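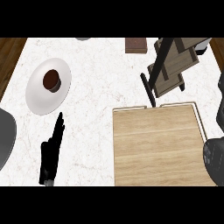
*Plate on the marble worktop, from above*

**letay_k** wrote:

Right, settle this for me. We're doing up the kitchen in Kamville and my other half wants white marble. I want oak, oiled, like my nan had. He says marble is "forever". I say it's forever until someone puts half a lemon down on it! Has anyone lived with it for longer than a year?

**Grimur_G** wrote:

Four years with marble here and I'd have it again tomorrow. Yes it etches. Ours has a ring by the kettle and a dull patch where I do the pickling (vinegar, my own fault). You stop seeing it after a month or so. Brilliant for pastry too.

**ortuno_j** wrote:

> You stop seeing it after a month or so

You might, Grímur, I certainly didn't. Ours came out after 3 years. Red wine, turmeric, beetroot, the lot, and we'd sealed it every June like the man told us. Go for the oak and sand it when it gets tatty.

**Grimur_G** wrote:

What were you sealing it with though? The cheap spray stuff does nothing. And oak goes black round the sink if you so much as look at it.

**ortuno_j** wrote:

Only if you leave puddles. I wipe mine down, it's not hard.

**eyerusalem_e** wrote:

Can I throw in a third option, have oak for the long run and a bit of marble just for baking? I got an offcut from the yard at Jundbridge for £200, edges already polished, and it sits next to the oven. Ask for honed, not polished, as the etching hardly shows (mine is two winters old and has had plenty of lemon on it).

**letay_k** wrote:

Ooh, I like that. Do they let you walk round and pick your own bit? He'll want to stroke every slab in the place.

**eyerusalem_e** wrote:

They do, but ring first, the offcuts are in the back shed and it's usually locked. Take a tape measure and a strong friend!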